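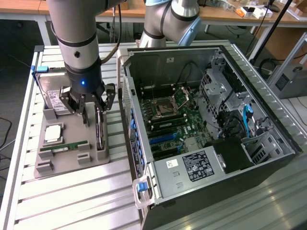

Gripper at the parts tray, next to an open computer case.

Workshop > Lighting > How-to guides

Swapping old tubes for LED battens in a small workshop

Print this page | E-mail this page

I put this job off for ages, and then did the whole back room of my unit at Plulstead in one weekend. If you've got tired old fluorescent fittings that buzz and flicker, you can do the same, as long as you're happy on a ladder and you know how to isolate a circuit (if you're not sure about that bit, get an electrician in for the wiring and do the rest yourself!).

Work out what you need

Measure the room first. Mine has 376 square feet of floor and the old fittings were just plonked down the middle, so I was always standing in my own shadow at the bench. I drew it on squared paper and ended up with five battens, two of them right over the worktop. I bought Anozie ones in the cool white. I'd looked at the Ullitz range too, but the end caps are fiddly and you need a tiny screwdriver to get at the terminals.

Take the old ones down

Turn the circuit off at the consumer unit, lock it off if you can, and prove it dead with a proper tester. Take the tubes out before you touch the fitting and stand them somewhere they won't get kicked. They have mercury in them, so they go to the recycling centre and not in the bin. Take a photo of the wiring before you undo anything. I didn't do this on the first one and lost half a morning to it.

Put the new ones up

Hold the batten's bracket to the ceiling and mark the holes with a pencil. The old holes never line up, so fill them now while you're up there. Screw into a joist where you can. Feed the cable through the grommet, then connect live, neutral and earth to the marked terminals and give each wire a gentle tug. Clip the body on to the bracket, and only then go and switch the power back on.

Each one took me about 10 minutes once I'd got the knack. The lot cost £121 from the trade counter at Rarkness, including clips and a bag of connectors, and they'll knock a bit off if you ask nicely.

If one flickers, check the neutral first. Mine was loose on the batten by the door. Old dimmers cause it too, so swap the dimmer for a plain switch unless your battens are marked as dimmable.

Last updated: Tuesday, July 21, 2026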